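3.2 Preparation and consolidation of the Harnitz material

The jaw fragments from the Harnitz quarry reached the Woline laboratory in their field jackets and were opened from the underside. Matrix around the tooth rows was a fine, weakly cemented siltstone that came away with pin vises and soft brushes. Air abrasion was tested on one rib fragment and then dropped, as it dulled the bone surface at the lowest pressure setting. Cracks were filled with a dilute acrylic resin and left overnight. No missing bone was rebuilt, and all four molars used in the wear analysis are free of filler.
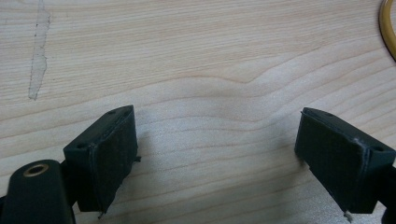
Figure 4. Work surface, Woline laboratory.

Crown height was taken from the base of the enamel to the tip of the highest cusp – on the outer side only, following the method of our earlier Chong report. Each tooth was measured four times with digital calipers, and the mean was used. Scans were made in the Vedix software at its default point spacing and compared with the caliper values. The two sets agreed well for the molars. They agreed less well for the premolars, where resin in the root zone hid the lower edge of the enamel. Those teeth are left out of Table 8 but kept in the specimen list.

Contact: Harnitz Fossil Mammal Project, Woline | Posted June 2, 2020 | Back to top

Comments

quarryhand: Was the resin removed from the premolars later? I would like to see those heights.

toothrow: The Chong report used the inner side for the lower teeth – please check.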